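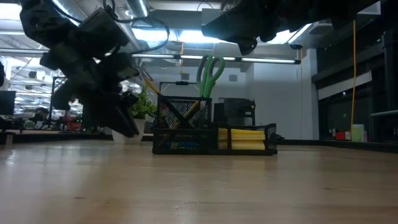

Slide 1. Opening (keep it under 4 minutes)

Welcome, thanks for coming back from the coffee. The title in the program is "The Shared Desk: Findings." I wrote that in November, before I had any. Talk revised 8/24/23.

Leave the desk slide up while people sit down. They will be looking at the scissors. Let them. Green handles, standing up in the tall section where any passing person can spot them from the door. This will matter later.

Slide 2. Why an organizer

Background for anyone from outside the Lomside office: we have shared desks, and for a long time every shared desk had a drawer. A drawer is where a pencil goes to be with other pencils. When we cleared out the drawers at Lomside we filled 3 boxes, and one of them was rubber bands.

(Pause. Someone from Usuga will say theirs was worse. It was.)

The black wire mesh kind won for one dull reason. You can see through it. If the sticky notes are low, you know before you need one. Go back to the opening slide here and point at the yellow pads at the lower right. Open front, no digging.

Slide 3. What goes in

Scissors, one pair. A pencil, long enough to lean out over the rim. Sticky notes. People always ask for a list of what else is allowed, and I always say "what you used this week," and then they put in a stapler the size of a shoe.

Don't get drawn into the pen debate. Fekdale lost a whole afternoon to it.

Slide 4. Money

We spent 900 dollars on organizers across the sites. The year before, we spent nearly 2,000 on replacing things we already owned. Do not read out the line for scissors. If asked, read out the line for scissors.

Slide 5. The plant

Usually gets a question, so be ready. Yes, the leafy thing in the white pot is staying. The Drastari guidelines say a desk may have "one living item," wording I have been asked to clarify twice. It should sit back from the work area, where a sleeve won't catch it.

Slide 6. What didn't work

Labels. We tried labels on every compartment. People read "PENCILS," nodded, and put their keys in. The labels came off in the second month — the keys stayed.

Also color coding. Skip if short on time.

Slide 7. Questions

Handouts are by the door. Ask for the pen back after the sign-up sheet goes around.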